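보낸 사람: 서민재
받는 사람: 로봇 조작 연구 메일링 리스트
제목: Re: 파스데일 공개 시연 참관 문의
날짜: 5월 29일

안녕하세요, 서민재입니다.

문의하신 내용에 아래와 같이 답을 드립니다. 저는 오전 회차에 들어갔고, 오후 회차는 보지 못했습니다.

> Higinio Montes 님이 쓰신 글:
> 파스데일 공개일에 다녀오신 분이 계시면 몇 가지 여쭙고 싶습니다.
> 1) 빵 옮기기 시연은 원격 조종이었습니까, 학습된 정책이었습니까?
> 2) 가까이에서 볼 수 있었습니까?
> 3) 9월에 한 번 더 연다고 들었는데 신청은 어떻게 합니까?
> 저희 쪽은 Wornik 그리퍼로 비슷한 작업을 하고 있는데, 겉이 부서지기 쉬운 물건에서 계속 막혀 있습니다.

1) 둘 다였습니다. 처음에는 담당자가 원격으로 조종해 보였고, 그다음 같은 작업을 정책으로 돌렸습니다. 내부에서는 이 정책을 Tunis라고 부르더군요. 구조에 대한 설명은 짧았고 발표 자료는 나눠 주지 않았습니다. 학습 데이터는 원격 조종 시연 50회분이라고 했습니다.

작업 내용은 천을 깐 탁자 위의 빵을 집어 바구니에 담는 것입니다. 손가락 두 개짜리 그리퍼를 쓰고, 빵은 모양이 고르지 않은 것을 씁니다. 정책으로 돌린 회차에서는 3번 시도해서 2번 담았습니다. 실패한 한 번은 손가락이 빵 윗면을 누른 채 닫히면서 미끄러진 경우였습니다. 담당자 말로는 높이 추정이 조금만 틀려도 이렇게 된다고 합니다. 납작한 빵일수록 심하다고 했습니다.

파지력 값은 질문이 나왔지만 공개하지 않았습니다. 손가락 패드의 재질도 마찬가지입니다. 부서지는 문제에 대해서는 힘을 줄이는 것보다 접근 각도를 바꾸는 쪽이 효과가 컸다고 답했습니다. Wornik에서도 그대로 통할지는 모르겠습니다.

2) 탁자 옆까지 갈 수 있었습니다. 다만 팔이 움직이는 동안에는 바닥에 표시된 선 밖에 있어야 합니다. 한 회차는 30분이고 질문 시간이 그 안에 들어 있어서 넉넉하지는 않습니다. 질문을 미리 적어 가시는 것이 좋습니다. 촬영은 정지 사진만 허용됩니다.

3) 9월 공개일은 예정되어 있고 날짜는 아직 정해지지 않았습니다. 신청은 Georgiou 쪽 행사 담당 창구에서 받습니다. 이번에는 소속 기관 이름과 참석자 명단을 먼저 보내야 했습니다. 현장 등록은 없었고, 명단에 없던 동료 한 명은 들어가지 못했습니다.

주차는 건물 뒤편을 쓰시면 됩니다. 정문 쪽은 하역 차량 때문에 막혀 있었습니다.

추가로 궁금하신 점은 리스트로 물어봐 주십시오. 오후 회차에 들어가신 분이 계시면 정책 회차 결과가 어땠는지 알려 주시면 고맙겠습니다.

서민재 드림
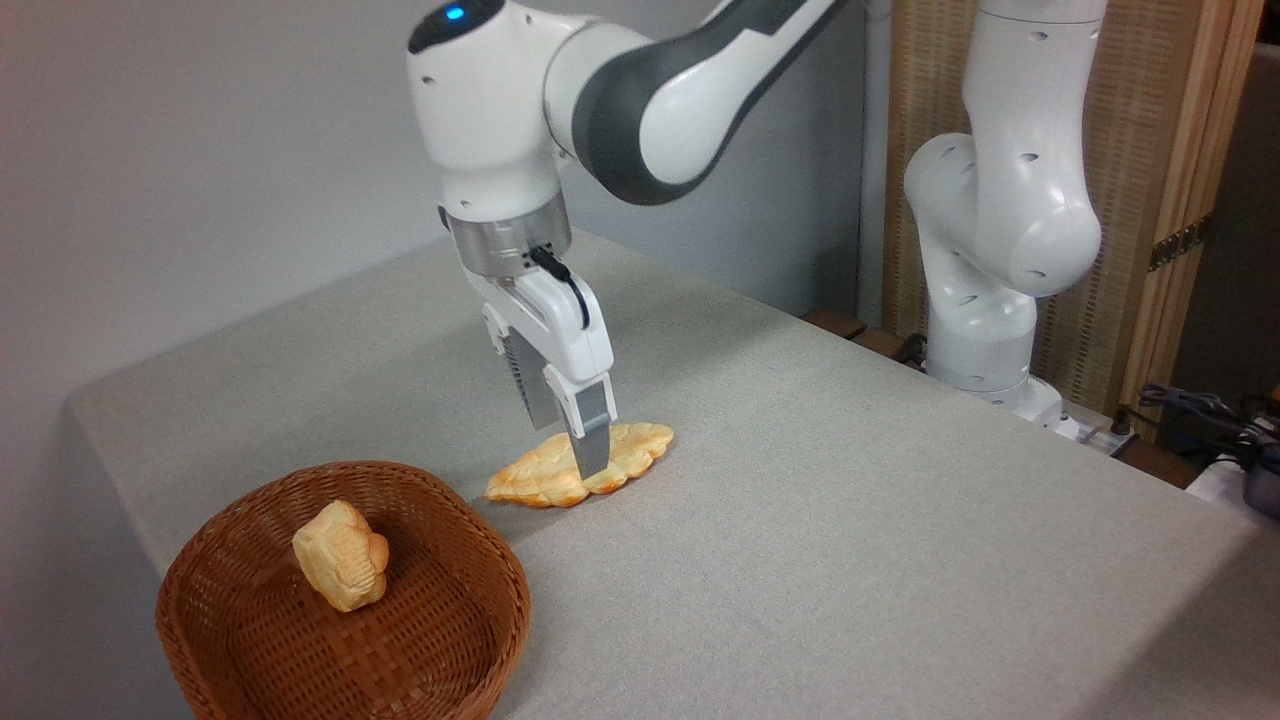
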